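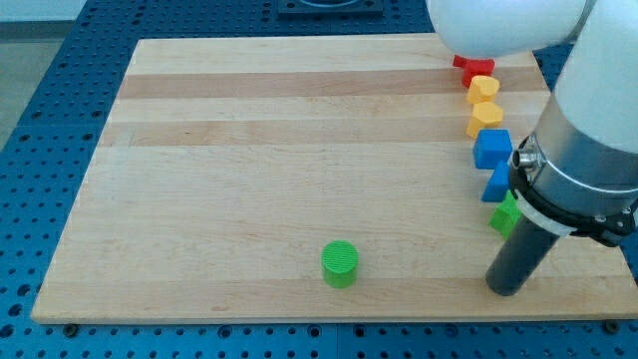 **From:** Birthe Hjaltested
**To:** Irlow Road Safety list
**Subject:** Re: [irlow-roads] Checkpoint on Trenau Road, and the ride-home numbers

Genji wrote on Wednesday:

> I read the sheriff's summary that went up with the council packet. It says deputies stopped 939 vehicles at the Trenau Road checkpoint over the two nights and made 16 arrests for impaired driving. Then the county newsletter says 1,335 vehicles for the same weekend. Which one is right? I'd like to use a number in my letter to the council and I don't want to get it wrong.
>
> Also, does anyone know if the Plument shuttle is running again this winter? My neighbor tends bar at the Kazlauskienė place and says customers keep asking her. She has been telling them to call and find out, but the number on the old flyer rings through to a full mailbox.
>
> Last thing. I still think the checkpoint is in the wrong spot. Everybody coming off the bridge sees the lights and turns down Mill Street.
>
> Genji Maruyama

Genji,

Both numbers are right, but they cover different things. I called the sheriff's office this morning and the records clerk went through it with me. The 939 is vehicles that were stopped at the checkpoint and had contact with a deputy. The 1,335 is every vehicle that came through the lane, including the ones waved on when the line backed up past the feed store. They wave cars through when the wait gets too long and start stopping them again after it clears. The newsletter took the bigger number and used the word "stopped," which was a mistake on their end. The clerk said she would ask them to fix it.

The 16 arrests are all from the checkpoint. They don't include the patrol cars that were out the same nights on the county side. Two of the 16 were for drugs and the rest were alcohol. If you put a rate in your letter, use 939 on the bottom, and say it is for the checkpoint only. I would leave out any comparison with last year. Last year's was one night and it closed early on account of ice.

On the shuttle: yes, it is running, Friday and Saturday nights, 9 p.m. to 2 a.m., starting in January. Plument has the contract again. The pickup points are the Kazlauskienė parking lot, the bowling alley and the corner across from the fire station. It no longer stops at the Legion hall. There is a new phone number, which will be on the new flyer. I don't have the flyer yet, so please don't send people to the old number in the meantime. Your neighbor can tell them the van will be in the lot on the hour and the half hour, and they don't have to call ahead unless they need the lift.

One change people may not like: the van won't go past the county line anymore. If you live out toward the quarry you will be dropped at the park-and-ride. I asked whether that could be looked at again and was told it depends on the insurance.

On the location, I agree with you about Mill Street, and so did the deputy I talked to at the last meeting. He said they usually keep a car on Mill to watch for people turning off, but one of the nights it got pulled away for a rollover near the grain elevator and didn't come back until after midnight. A driver can legally turn off before a checkpoint as long as the turn itself is legal, so the car on Mill can't stop somebody for that alone. It has to see something else, like drifting or no headlights.

The sheriff picks the site and has to put the reasons in writing ahead of time. If we want it moved, the letter should go to him with a copy to the council. I would ask for the east end of the bridge. There is a wide shoulder there and room to pull cars over. The drawback is the lighting, which is poor. They would have to bring a generator.

Send me your draft if you want another pair of eyes on it. The packet for the next council meeting closes at noon on the Monday before, and they are strict about it.

Could whoever has the two folding signs from the school crossing day drop them at my house? The porch is fine.

Birthe

--
irlow-roads mailing list
To leave the list, send a message with "unsubscribe" in the subject line.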